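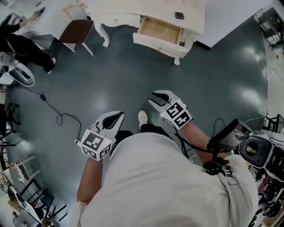
Light gray shirt, white sneaker, dark green floor.

Presura - Dolis (Burken, 43 min)
Reviewed by Darmawan Lumenta
18 March 2024

Dolis is the second album from the synth-pop duo Presura and the first they have mixed outside their own studio. The engineer is credited only as Lynch. The debut was loud from start to finish and tiring past the fourth song. The new one leaves more headroom, and the kick drum no longer pushes the vocal down every time it hits.

The lead single, "Meter Running," is the weakest cut. Its chorus uses a doubled vocal panned hard left and right, and on a mono speaker it thins out badly. "Salt Line" is better built: one bass patch, a dry snare, and a key change at the bridge that the arrangement has prepared for. "Paper Harbor" runs past six minutes and could lose the last two.

I listened to the 24-bit download and the vinyl. The download is clean. The vinyl, limited to 973 copies, has audible sibilance on the last track of side B - worse on a basic cartridge, still present on a good one. My copy was flat and centered. The inner sleeve is plain paper and sheds.

Lyrics are printed in small type and stay close to the usual subjects: trains, old phones, someone leaving. They scan well and do little else.

The download is the version to buy. A remix EP follows in April, with "Salt Line" in two versions and an instrumental of "Paper Harbor" that may suit the song's length better.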